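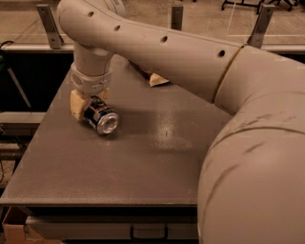

Wednesday, late

Bronisława has talked me into the sleep thing. Ten nights of no screens after supper, a spoonful of Fomel in warm milk, and lights out at the same time every night. She swears by it. She also swore by the magnet bracelet, and I still have that in the drawer with the dead batteries.

The Fomel cost 40 dollars for a jar no bigger than a baby food jar. I read the label twice in the kitchen. As far as I can tell it is dried cherry and chalk. The leaflet says 376 people tried it and woke up "feeling more like themselves." It does not say who asked them, or what they felt like before. I feel like myself most mornings and that is exactly the trouble.

Night one: asleep by eleven, awake at 2. Lay there listening to the Ellis place next door, where the dryer runs at all hours. Got up, ate crackers over the sink, went back. Awake again when the paper came.

Night two was better. I slept straight through, but I had also spent the whole afternoon digging out the old hedge roots by the steps, and I would have slept in a ditch. Told Bronisława on the phone and she was thrilled. "See?" she said. I mentioned the roots. She said the roots had nothing to do with it.

Aniela Michalski came by with the library books and I asked her, as she was a nurse for so long. She said warm milk never hurt anybody and going to bed on time is good sense, and that I could have had both for the price of the milk. Then she asked if she could try a spoonful. So now there are two of us in the study, I suppose.

I will finish the jar. I paid for it. But I'm writing down the digging and the coffee and the phone calls too, every day, so when Bronisława asks I can show her the page. No coffee today after lunch. Half a cup, if I count what was left in the pot.

Milk is on the stove – must go before it boils over again.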